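Automatic Extraction of Facts from Celebrity Profile Pages
Project report, Module 16

1. Aim
Short biography pages about singers repeat the same fields: birth date, birthplace, genre, relationship status. We tested whether a rule-based parser, Didelura, could fill these fields without manual help.

2. Data
We collected 2000 pages from the Flavcombe music archive. Duplicates were removed by title and first sentence.

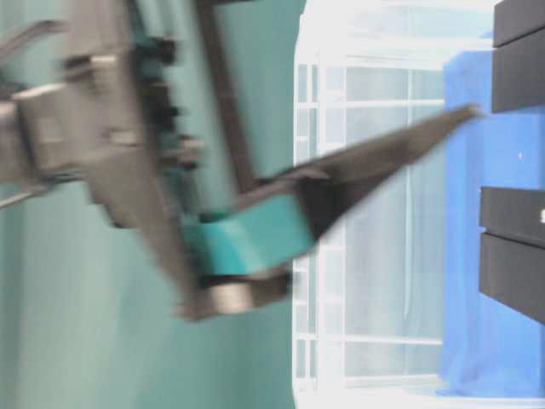
Figure 1. Robot arm and blue cloth.

3. Method
Each page was split into sentences. A name list marked the subject, and 10 patterns were applied in fixed order. Pages with two birth dates were set aside and read by hand.

4. Results
Birthplace and genre were the easiest fields. Relationship status failed most often: many pages ask the question in the heading and answer it with "possibly" or "reportedly". The parser stored these as facts until a filter was added in April.

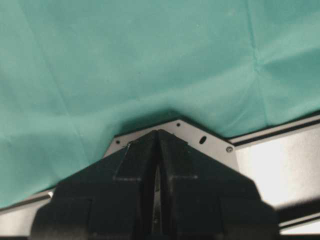
Figure 2. Black gripper under teal-green fabric.

5. Open points
Stage names are still matched poorly. Band members listed under the band's page are skipped.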